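Can a machine do the small jobs yet? That question has kept me happily busy since June, and this page is where I put the pictures that go with it. I'm not after backflips or factory welding. I want to know about the chores at the end of a counter and the ones in a kitchen drawer: opening a bag, folding a towel, getting a lid back on the right box.

Gift bags are my favorite so far. Anyone who has worked a shop in the busy season knows the job. The bags come flat, you pull one off the stack, pop it open, square up the bottom and stand it where the next person can drop something in. Giuliana Yupanqui ran the wrapping counter at Chávez for years and tells me her best helper could get through 200 in a shift and still chat with customers. Two hands, thin paper, floppy handles — it's a wonderful test, and I could watch it all day!

## Bags, two arms at a time

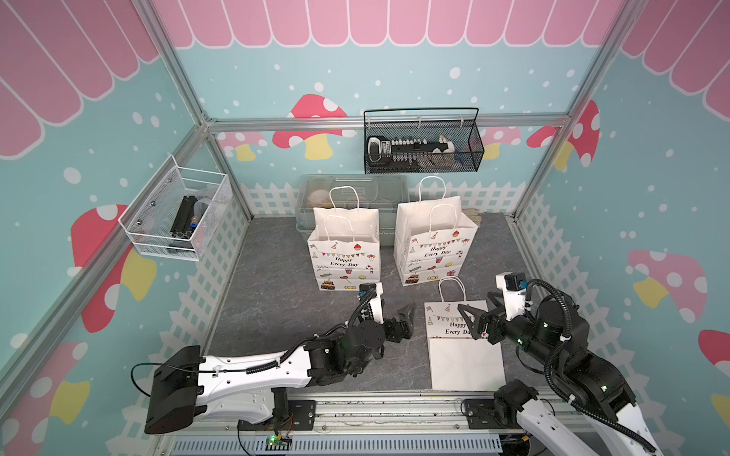

Two bags standing, one folded flat, and a gripper over the flat one. The candy-shop walls make me smile every time.

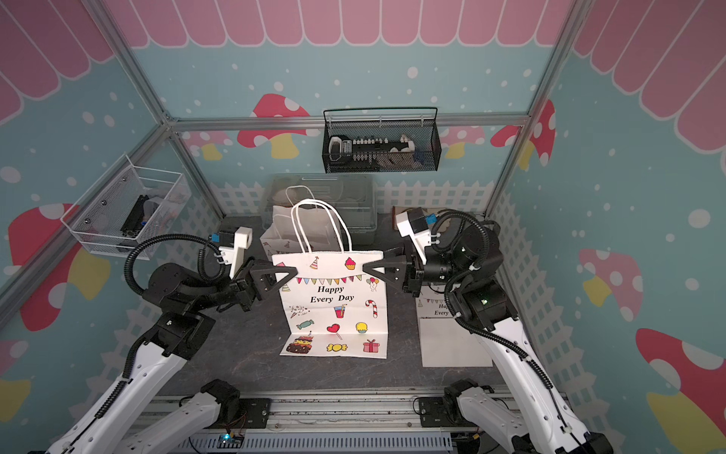 A gripper on each side of the bag, with the paper still creased down low where the gusset folds.
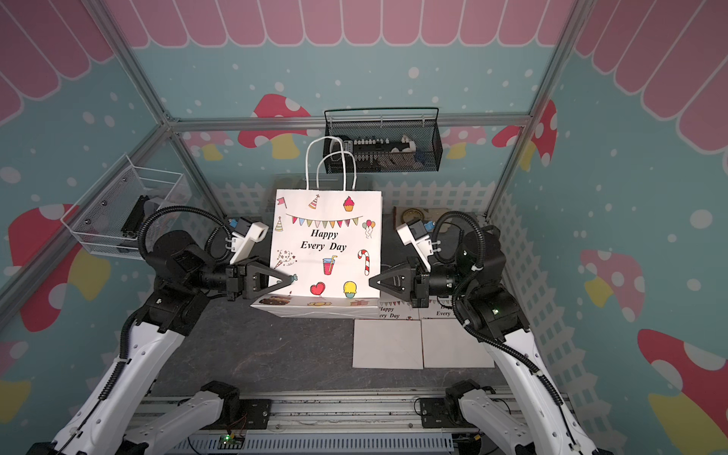
Held upright between the two grippers, "Happy Every Day" on the front and both handles up.

What gets me about paper is how little it forgives. A mug or a wooden block stays the shape it was when you reached for it. A bag changes the moment you touch it. Squeeze too hard and it buckles, squeeze too little and it slides away, and the bottom panel has its own ideas about when it wants to open. People solve this with a flick of the wrist and a thumb inside the fold, and most of us couldn't explain the thumb if you asked.

Kevin Llanos and I argue about this a lot (in a friendly way, mostly over lunch). He thinks shop-floor work will come well before housework, and I've moved over to his side. A counter has the same bags in the same size every morning. My kitchen has 26 plastic containers and I'd guess half of those have no lid. Set a machine up for one counter and it can get good at that counter. Ask it to handle whatever is in my drawer and you're asking for a lot more.

Speed is the other thing. Yeison Agudelo, who does the ordering at a party store called Skunlow, was kind enough to answer a long list of my questions. On a normal weekend they go through 600 bags. Before the holidays it's closer to double that, and he'd take a slow machine gladly if it could work through the evening and have 1,000 of them standing ready by opening time. I hadn't thought of it like that. I'd been picturing a robot keeping pace with a cashier, and he was picturing one getting on with it after everyone had gone home.

So, yet or not yet? My own scorecard right now:

- **Moving boxes and bins from one spot to another:** yes, and it has been yes for a while.
- **Opening and standing paper bags:** close enough to get excited about, at least on a tidy table.
- **Folding towels:** getting there. Fitted sheets, no (me neither).
- **Tissue paper:** ask me again next year.
- **Tying a ribbon:** I would drive a long way to see it done well.

Fredy Cabrera wrote in to say I should add shoelaces to the list, and Ernő Lakatos wants to see a duvet cover. Both good! A duvet cover might be the hardest thing in the house, and I've lost a few rounds with mine.

The next page will be about shelves: straightening a row of boxes, turning labels to the front, pulling things forward when there's a gap. It's dull work for a person at closing time, and I think it could be the first chore that quietly gets handed over. If you work in a shop and there's a small job you'd give away tomorrow, send it to me. Tell me what your hands do, too, even the parts that seem too obvious to mention.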